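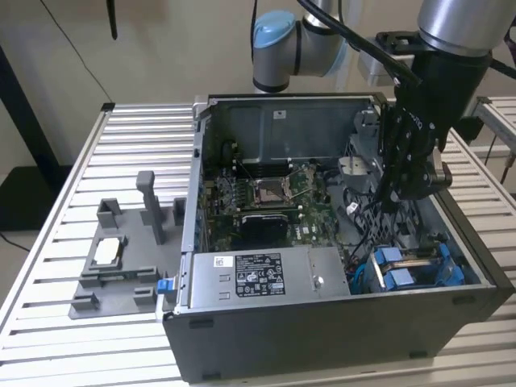

One participant from the October round wrote to us afterward that the hardest part was saying out loud why a cable should come out before the drive, after years of just doing it. We heard much the same in other feedback, and it is why we are running a second round.

Call for participants: computer disassembly study
Wetbridge Robotics Lab, November 2024

The Flerkaline project studies how a robot arm can learn to take apart used desktop computers from corrections given by people who know the work. In the first round we collected 2000 corrections on 101 machines. The arm got better at choosing which part to go for next. It did not get much better at cables, and the new round is mostly about those.

We are looking for people who have repaired, refurbished or recycled desktop computers for at least 2 years. You do not need to know any programming. Participants must be 18 or older and able to stand at a bench for part of the session.

A session takes about 128 minutes, breaks included. You will watch the arm work on an opened tower, stop it when you would do something else, and tell us what that is. Some corrections are spoken and some are made by guiding the arm by hand — we show you how first.

Sessions are held at our Cirnmont building. Participants are paid for their time, and travel from the Brøndum site is covered. Audio and arm movements are recorded and stored without your name.

To apply, send a short note on your repair experience to the study desk at Wetbridge, with the subject line "Flerkaline round two."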